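Sorting week, part two

Wed 23 September

We passed 257 usable episodes on the bottle and can task today. The target Volkan Baysal set for this round is 332, so there is still a good stretch to go before December, when the arms move over to the Kestico job.

Most of the last few days went into throwing things out. I reviewed 156 recordings from the first batch with Eylül Dönmez and we dropped the ones where the operator paused halfway to think. A person reads a pause as a pause. The policy we trained in Trultadport learned to hover over the can for several seconds before doing anything, and we traced that straight back to our own hesitating.

The new rule is simple. Decide on the order before you start the recording, then go. If you miss a grasp, try again once and keep it. If you miss twice, stop and delete.
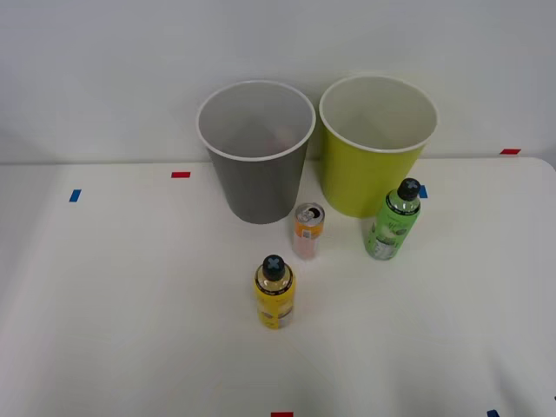 Resets take longer than the episodes do. Every start has to differ from the one before, and when you are tired you put things back in the same three spots without noticing. Eylül wants more starts with an object near the bins and leaning a little, like the green bottle in front of the yellow-green one, and fewer with everything standing straight out in the open. I also want more with the yellow bottle up front. The red and blue tape stays where it is for the whole round.

Tomorrow I have the morning shift and Volkan takes the afternoon. I'll post the training curves once the next run is finished.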